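Chapter 9
Getting to the Start Line: Amateur Athletes and the Cost of Travel

Before the growth of paid sport, an athlete who had won a place at a distant meeting still had to find a way of reaching it. Governing bodies paid entry fees and sometimes a few nights' lodging. Fares were normally left to the athlete, the family or the home club. This chapter considers how competitors met that cost, and what happened to those who could not.

The main case is that of Lenni Koskela, a distance walker from the port of Nokex, who was chosen for the Pritamar Games but given no travel grant. The journey was 2697 kilometres. Koskela worked the first part of it as a deck hand on a timber ship and covered much of the rest on foot, sleeping in railway buildings and writing home whenever he could afford a stamp.

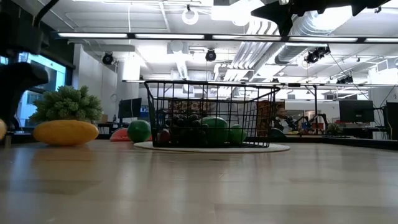
157

Koskela's letters are the chief source for the journey. There are 48 of them, most no longer than a page, and they deal mainly with food, boots and the price of a bed. He seldom mentions the race. Readers should bear in mind that the letters were meant to reassure his mother, and that the ship's log records two spells of illness which he left out.

The second source is the account book of the Rarar Walking Club, which collected money for his return fare. Its entries name 204 givers, many of whom offered very small sums. Mawar Ong, in her study of the club, argues that the fund changed how members thought about their duty to athletes, and that later requests for support were treated more kindly as a result. Her argument is examined in Section 9.3.

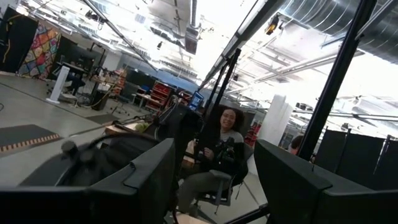 9.1 The Amateur Rule and Its Limits

Under the rule in force at Pritamar, no competitor could receive money for taking part. The wording did not say whether a fare counted as payment. Officials in Nokex took the strict view and refused all help. Those in Rarar held that a ticket bought by the club and handed over at the station was permitted, provided that no cash passed to the athlete.

The difference came to a head in May, when both bodies wrote to the Games office for a ruling. The reply, printed in full at the end of this section, left the decision to each local body.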